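Last updated 5 March 2019

# Fixing a drifting grip when pulling processors

Applies to the teardown cells at Humden running the Dogar two-finger gripper on the Pokico controller. If you are on the older suction head, none of this will help you.

## The fault

In January the cell began dropping processors during removal. The arm would reach the socket, close, report a good grip and lift away with nothing in its fingers. Twice it lifted the part halfway and let it fall back into the open socket, and both boards were scrapped for bent contacts.

The log showed no error. The controller judges a grip by motor current, and the current was normal. The fingers were closing firmly on the edge of the bracket instead of the processor, so as far as the controller could tell it was holding something.

The cause was a finger plate that had shifted on its screws. It doesn't take much. Ours had moved far enough to put the fingertip on the wrong side of the processor edge, and you could not see it by looking at the gripper from the front of the cell.

## Before you start

You will need:

- hex keys for the bracket and finger screws
- a feeler gauge set
- a scrap board with a processor still in its socket
- the Drasholm setting block (in the drawer under the cell)
- medium-strength threadlock

Turn the key to manual, take it out and keep it in your pocket. Press the emergency stop before you put a hand anywhere near the fingers. The gripper can still close in manual mode if someone touches the pendant, and it does so without a warning tone. We had one pinched glove that way.

Unplug any case that is in the cell and wait 90 seconds before touching the board.

## Step 1: Check the bracket

Try to rock the gripper housing by hand. Any play you feel is either in the bracket or in the pivot joint. Tighten the bracket screws first and try again. If it still rocks, the joint is worn and you should stop and swap the whole gripper. Setting the fingers on a worn joint is a waste of an afternoon.

## Step 2: Reset the finger plates

1. Back off the finger screws by a quarter turn. Don't remove them.
2. Slide the setting block between the plates with the stepped side towards the housing.
3. Push both plates against the block and hold them there.
4. Nip up the screws a little at a time, moving from one to the next.
5. Pull the block out. It should drag slightly. If it falls out, start again.

When you are happy with the fit, take the screws out one by one, add threadlock and put them back. The gripper shipped to us with dry screws, and I think that is how the plate came to move in the first place.

## Step 3: Test the approach

Fit the scrap board, open the load lever and the retention frame fully, and release the emergency stop. Put the key back in and run the approach at 2 per cent speed from the pendant. Keep your thumb on the enable switch and stop as soon as the fingertip gets to the processor.

Look at it from the wrist camera as well as from the side.
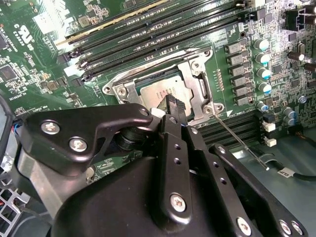 *Wrist camera view: fingertip at the edge of the processor, socket frame around it.*

Check the gap between the fingertip and the inside of the socket frame with the feeler gauge. If the tip touches the frame, adjust the offset in the Pokico tool table and repeat. Leave the plates alone at this stage.

Also check that the load lever is out of the path of both fingers. Levers differ between boards, and some sit lower than you would expect when open.

## Step 4: Change the grip check

Go to Tool > Grip > Confirm and switch it from "current" to "current and width". Enter the processor width for the board type. With this set, closing on the frame gives fault 61 and the arm stays where it is – it won't lift until you clear it.

Don't clear fault 61 from the pendant without looking into the case first. If the processor is sitting loose in the socket, a second attempt can drag it across the contacts.

## Step 5: Run it in

Run 90 cycles on the scrap board at normal speed, then repeat the rocking test from step 1 and try the block between the plates again. If the fit has changed, the threadlock hasn't cured. Leave it overnight and redo step 2.

Write the offset you ended up with on the card inside the cell door, along with the board type.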